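Hustari Build Group, minutes of the April meeting
Pratville shared workshop, 4 April 2019
Print this page | E-mail this page

I'm on minutes again, so if I've put words in your mouth, tell me before the May meeting and I'll fix them!

We started late, with the kettle. Last month's minutes were accepted with one correction: the bench power supply was returned to the Satura cupboard, and I had written that it was still missing. Sorry to whoever got the blame for that.

Money first, to get it out of the way. We had 2,933 in the build account at the last meeting and we now have 2,908. The difference is filament plus a bag of brass inserts from Fuchs. It was agreed (quickly, for once) that we keep buying the inserts and stop tapping threads straight into the plastic, which strips the second you look at it wrong. The M3 size stays our standard. If you want to use something else on your own parts, fine, but please don't tip them into the same jar.

Then the grippers, and that took up most of the evening. We now have the pair of hand-held ones going, and the job we picked to try them on is moving phone cases between the white board and the clear tray. It sounds so easy. I had a go myself and my left hand is hopeless, I kept coming in too steep and pushing the case along ahead of me.
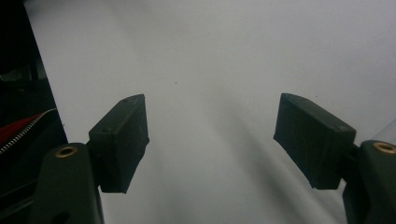
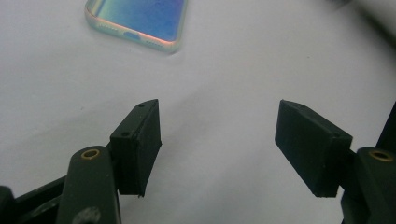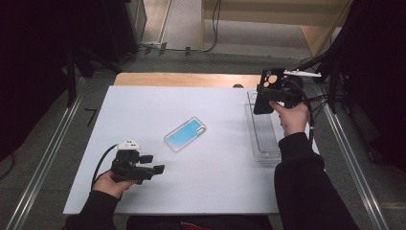 Both finger pads with the jaws open, first over bare board and then with the shiny case lying further off. The last one is two-handed, with the black case up over the tray.

Reading time: 3 minutes

We talked for ages about the pads. One camp wants to leave the shape alone and glue a thin skin of something grippy on the inner face. The other camp (me included) wants to reprint them with a lower leading edge so they can get under a thin case that's lying flat. We settled on trying both, one set each, and comparing them in May. Please write on the bag which set is which, with a date. Last time we had three bags of green bits and an argument.

Print settings came up too. The layer lines on the pads don't bother anybody for looks, but there was a feeling that a smooth case might slide along them differently depending on which way they run. I said I'd print a couple turned by 90 degrees and see. No promises on when, my printer at home is in pieces.

Cables. The bundle on the right-hand gripper drags on your wrist when you reach out, and two people complained of it. We looked at hanging it from above on a bit of elastic, which I love, and which was voted down on the grounds that it'll catch somebody in the face. For now it gets a strap at the elbow. Somebody is also going to measure how much slack we need before we cut anything, please, please, before we cut anything!

Practice log: we're up to 138 tries written down in the Hustari notebook. A few have no initials next to them, so have a look and claim yours. When a case slips, write down whether it slipped on the way up or on the way over, as "dropped it" on its own doesn't help us much.

Any other business: the door code is changing, ask me in person. The good side cutters are to stay on their hook. There was a suggestion that we try something softer than phone cases next, socks maybe, and that's on the list for May along with the pads.

Actions: new pads, both versions. Elbow strap. Measure the cable slack. Label the insert jar (me). Top up the tea (also me, apparently).

We finished up once the heating clicked off, and a few of us stayed on in our coats to have one more go with the tray.

Comments (2) | Shares (5)
Print this page | E-mail this page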